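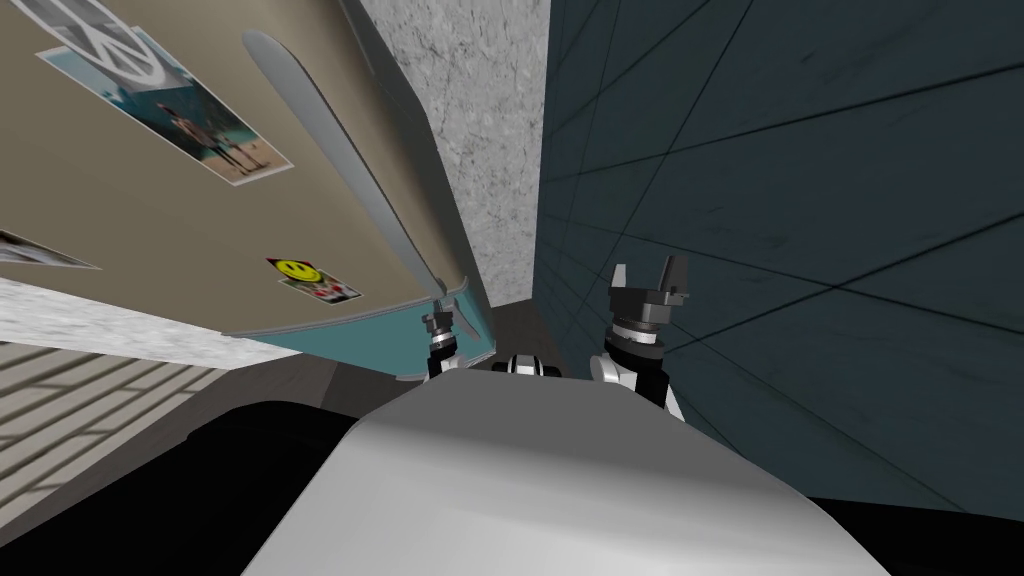 Page 3

Womeck Trail Notes - read me before you use the files

What you are getting

A set of route notes for walks and short stops between Uranville and the Gidey reservoir, kept as a folder of text files with one spreadsheet. There are 57 routes. Each one has a start point, a finish point, a walking time, a note on water and a note on how you get back. The folder also has a file of bus stops, which you should treat with more suspicion than anything else in it.

I put the notes together after following too many printed guides that promised a gentle stroll to a waterfall and delivered a drainage channel behind a quarry. Whether mine are any better is for you to find out. I have walked most of the routes once, and once is a poor basis for telling strangers where to go.

What is in the folder

routes.csv - one line per route, plain commas, no clever formatting
notes/ - one text file per route, named by route number
stops.txt - bus stops and lay-bys, with the side of the road given
changes.txt - what was altered and why, newest first
old/ - routes I no longer trust, kept so people stop asking where they went

The columns in routes.csv

id: the route number. Numbers are never reused, so there are gaps.
start, end: place names as painted on local signs. Maps sometimes disagree. Pandau appears on one map as a village and on another as a hill, and the bus drivers use it for the junction.
minutes: walking time at a dull, steady pace, with no stops. If you take children, photographs or lunch, add to it.
climb: metres gained, read off a map. Anything under 50 is entered as 50, as the contours are too coarse to say more.
water: yes, no or doubtful. Doubtful means I saw a stream and would not drink from it.
checked: the month in which somebody last walked it. A blank means the entry came from a leaflet.

About the waterfalls

The tourist leaflet for Uranville calls three of these routes waterfall walks. Route 12 has a waterfall. Route 31 has a wet rock face that may do better after heavy rain, though I have only the leaflet's word for it. Route 40 ends at a weir. I have left the leaflet's names in the title column so that the files can be matched up, and put my own opinion in the notes.

The same leaflet says the viewpoint above Gidey is five minutes from the car park. It is a climb of 400 steps, uneven near the top, with a handrail on one side only. Draw your own conclusions about the five minutes.

Known problems

Walking times for routes 44 to 49 were taken from a signboard at the Womeck forest gate. They look too round to me and I have not tested them.

The ferry at Pandau is listed as running all year. In April it was not running, and the notice on the jetty gave no date for its return. Routes that need it are marked, but have not been moved to old/.

Grid references in the first version had east and north swapped for part of the list. I believe they are all put right. If a route seems to start in the reservoir, please tell me.

There is nothing here on leeches, dogs or phone signal. I was asked to score the routes for difficulty and decided against it. One walker's easy is another's twisted ankle, and a number out of five would only hide that.

Using the notes

Copy them, print them, correct them. If you put them on a website, keep the checked column, even when it makes the list look bad. Several travel pages have taken the earlier version and dropped that column, which leaves a leaflet guess looking exactly like a walked route.

Don't use the files to plan a walk in the dark or in the rains. The river crossing on route 22 is a row of stones and the text file says so, but the spreadsheet does not.

Sending corrections

Give the route number, the month you walked it and which way round you went. "It was lovely" is nice to read but I can't enter it anywhere. Changes go into changes.txt before they go into the spreadsheet, so if the two disagree, believe changes.txt.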